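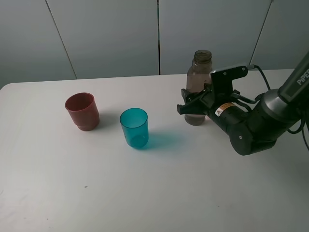

Red cup on a white tabletop.

What Happened With the Knife Bill

Well, friends, the session is over and I finally have a cup of coffee and a quiet hour to tell you how our pocketknife bill did. Many of you wrote and called all through June, and you deserve the whole story, even the dull parts (and there were plenty of dull parts!).

You'll remember that the bill would have done away with the patchwork of town rules on blade length. Right now a man can leave Skomley with a perfectly legal folding knife in his pocket, drive 17 miles to Zakwood to help his brother hang a gate, and be breaking a local ordinance the minute he steps out of the truck. We asked for one rule for the whole state, written so a regular person could read it.

It cleared the House without much fuss. Then it sat. Senator Skirby's office told us it would get a hearing, and it did get one, and over 90 of you showed up for it, which filled the room and most of the hallway. Our own Wichai Wattanapong spoke for two minutes, the limit they gave everybody, and I thought he was wonderful. He talked about carrying his father's knife to work every day and never once knowing for sure if he was allowed to.

We lost by two votes. I won't pretend that didn't sting on the drive home, but two votes is closer than we have ever come, and both of the senators we had hoped to bring along were kind enough to talk with us afterward. One of them wants the part about school grounds spelled out better. I think that is fair, and we are already working on the wording.

If you have an ordinance story from your own town, please send it in before the next draft goes out. Suwannarat Hardware still has our sign-up sheet by the register.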